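Visit to the Vustari lab, Horkdale
Posted April 8, 2019

Vustari takes visitors two afternoons a year, in the spring and again in September. I signed up for the spring one and drove over from Prevorcombe with a coworker. There were 11 of us in the group. You sign in at the front desk, leave your bag in a locker and walk up one flight of stairs.

The lab is smaller than I expected. It has one long room with desks and a side room with two real arms bolted to a bench. The arms were switched off for a parts change, so the whole visit was about the simulated side of the work. A few people were disappointed by that. I was not, as the simulator was what I had come to ask about.

Siwan Mostyn runs the data side and led the tour. The lab is teaching a model to pick up and place small household things, and the model learns from recorded examples. A person drives the simulated arm with a hand controller, and every run is saved with the views from the simulated cameras and the positions of the joints. They had 3390 runs saved on the day we were there. Of those, 1073 had been checked by a second person and marked fit for training.

The checking takes longer than the driving. Yolanda Paredes showed us her queue. She plays each run at double speed and throws out those where the operator fumbled or gave up, or where the objects sank into the table - a fault in the physics that still turns up. She said she used to keep the fumbles if they ended well, then changed her mind after the first model copied them. A good operator can record 400 usable runs in a month.

We each got a turn with the controller. My first try knocked a cup over and my second was no better. The delay is small but you feel it, and depth is hard to judge on a flat screen. The man after me did it on his first go.

Arrieta, the company that makes the controller, had a table in the hallway with leaflets and coffee. Parking is behind the building and free after three.

Table textures took up most of the question time. Siwan's group swaps the surface between batches so the model does not get attached to one look, and someone asked if a busy pattern makes learning harder. She thinks it helps, within reason. The wood one has a strong orange-brown grain running up and down the view, while the open gripper at the lower right is just flat gray and black with no texture at all, and I asked if the fingers should get the same care as the table. She said it was on their list, below fixing the sinking objects.
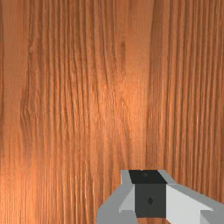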